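1/ Right, equipment budget thread, as promised. Typing this between meetings so excuse the state of it. August 2024, new financial year brain already gone.

2/ Short version: we want two small arms for the Fergate bench. Pick and place, light stuff, odd shapes. Nothing heroic. Gemma Nuttall wants the numbers before she'll sign anything, fair enough.

3/ Pot is £3000 for everything that isn't the arms themselves. Grippers, cables, mounts, spare fingers, table. Sounded loads in spring. Isn't.

4/ Quotes so far. Cultden: nice paperwork, slow replies. Trasodier: cheaper gripper, but fingers sold seperately at £54 a pair. A PAIR. You get through fingers.

5/ Lightfoot do a finger set for £119, with pads, swap them yourself with a hex key. Dearer up front. Leaning that way, still want to see one in the flesh.

6/ The thing I keep telling people: don't order the gripper first. Order it last. Work out what you're picking up, then how wide the fingers need to open, then go shopping. We did it backwards once and have a drawer full of regret.

7/ So we're doing the sums in simulation before spending a penny. Wrist view, simple shapes, plain tabletop. Something that tapers, something round. Shadows are all blocky and I don't care, it's not for a brochure.

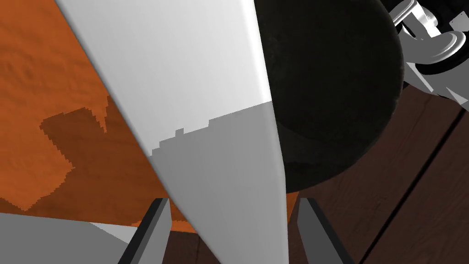

8/ Finger opening is the number I'm after. Tapered things are sneaky, a gripper that's fine at the thin end may be hopeless further up. Spheres are a different headache, you want to close on the widest bit or it squirts out.

9/ Also reach. Two arms on one bench sounds like twice the work done. Sometimes it's just two arms waiting for each other. Haven't decided if the second one gets bought now or in December. Gemma says December. I say now. We'll see who blinks.

10/ Someone asked about the table. Yes budget for the table! Wobbly bench = wobbly everything. Ours is getting bolted down and that's a line on the sheet, with a labour cost, becuase last time it was "someone'll do it" and someone did not.

11/ Other lines people forget: delivery. Training day. Emergency stop if it isn't in the box (ask). Spare cable for the wrist camera, they bend a lot. Somewhere to put the controller that isn't the floor.

12/ Support contracts. Cultden include a year, Trasodier want extra for phone support, Lightfoot it's email only. Asked all three how long a replacement gripper takes to arrive. One answer so far. Not naming who.

13/ Where I've got to: cheap arm mounts, decent gripper, two spare finger sets, bench bolted, small lump left over for the stuff we've forgotten. Leftover lump is not for the coffee machine, before anyone starts.

14/ Sheet goes to Gemma once the last quote's in. If you've run Lightfoot fingers on anything smooth and slippy, shout, want to know how the pads wear. Replies open, back after lunch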